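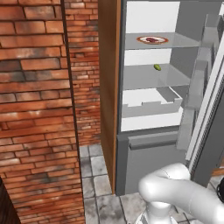

Section 3. Comparing two controllers in the kitchen scene

This section explains how to run the same refrigerator task with two arm controllers and compare the results. The controllers are called Lumbao (joint position control) and Marnik (Cartesian impedance control). Both are delivered with the Mekcombe simulation package, and you do not need a real arm for any step in this section.

Before you start, please finish Section 2 and check that the arm model loads without warnings. If you see the message "missing joint limits", go back to step 2.4. The comparison will still run with this message, but the results are of no use.

3.1 Prepare the scene

1. Open the Flilside launcher and select Kitchen, then Refrigerator Open.

2. Set the random seed to 3230. All the reference results in the appendix were made with this seed. With a different seed the objects on the shelves can move, and your numbers can not be compared with ours.

3. Set the run length to 700 control steps.

4. In the Objects tab, make sure that the plate with the meat is on the upper shelf and the cucumber is on the middle shelf. The drawer under them must stay empty, it is the target for the place motion.

5. Press Reset Scene. Wait until the status line shows Ready.

Note: The brick and tile textures take a long time to load on a computer with a small graphics card. You can switch them off under View. This changes the camera pictures but it does not change the physics.

Caution: Do not press Reset Scene while the controller is enabled. The door goes back to its start angle immediately, and if a link of the arm is in the same place, the solver pushes the two bodies apart with a very big force. The log file of such a run must be deleted.

3.2 Run the first controller

1. In the Control tab, choose Lumbao.

2. Leave the gains at their default values. It is tempting to tune them at this point, but please do the whole comparison one time with the defaults.

3. Press Enable. The arm should hold its position. If it drops slowly, gravity compensation is off.

4. Load the task file fridge_reach and press Start.

5. Repeat the run until you have three complete log files. A run which was stopped by hand does not count as complete.

3.3 Check the space around the arm

The arm works in a narrow aisle between the open door and the counter. The path planner knows the door as one simple box, but the contact model uses the real shape with all the door shelves. For this reason a path can be accepted by the planner and still touch a shelf lip. 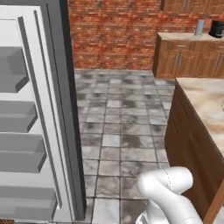

1. Choose the aisle camera and move the arm slowly with the Jog buttons to the first waypoint.

2. Open the Clearance window. It shows the smallest distance between any link and any fixed body. Write down this value for the elbow and for the wrist.

3. Jog toward the counter side and read the value again. If the line turns red, move the base target a little to the door side and repeat from step 1.

4. Save the start pose. Use the same saved pose for both controllers.

Note: If you changed the start pose here, the log files from 3.2 are not valid any more. Make them again with the new pose.

3.4 Run the second controller

1. Disable the arm, press Reset Scene and choose Marnik.

2. Set the stiffness to Medium. With High the behavior is almost the same as Lumbao, so there is little to compare.

3. Press Enable, load fridge_reach and press Start. Make three complete log files as before.

Caution: With the stiffness on Low the arm can rest against the door and push it. The task may still be reported as finished. Always look at the door angle in the log before you accept the run.

3.5 Read the results

1. Open the Compare window and add all the log files.

2. Look first at the path error of the wrist, then at the contact force on the door. In our tests Lumbao had the smaller path error and Marnik had the lower force peaks.

3. Export the table with Save As. The decimal sign follows the language of your operating system, so check it before you send the file to a colleague.

If one run is very different from the others, replay it with the aisle camera before you remove it. Often the reason is a short contact at the door which is easy to see in the replay and difficult to find in the numbers.

Section text revised April 13, 2023 by Jericho Cruzado. Tuning of the gains is described in Section 4.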